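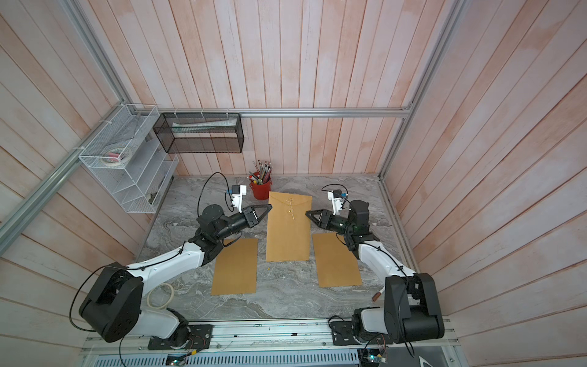

What is a bimanual bench cell?

A bimanual bench cell is a small robot station in which two arms share one tabletop and are fixed along the same side of it.

Construction

Home and shared-workshop builds commonly bolt both arms to a single front rail, so that the distance between the bases stays constant. The Vorketti layout, drawn up at the Civham workshop, spaces the bases 400 mm apart and fastens each mounting plate with 8 screws. A camera on each wrist views the jaws at close range. Its cable needs enough slack for full wrist rotation.

Enclosure

Side and back walls limit stray light and keep small items within reach. Plank walls are cheap and easy to repaint.

Calibration

Each arm is first zeroed alone. The pair is then driven to shared points on the table and the offsets are stored. The Oltivham variant uses 163 points and repeats the procedure after any base screw is loosened.

See also: Gripper; Wrist camera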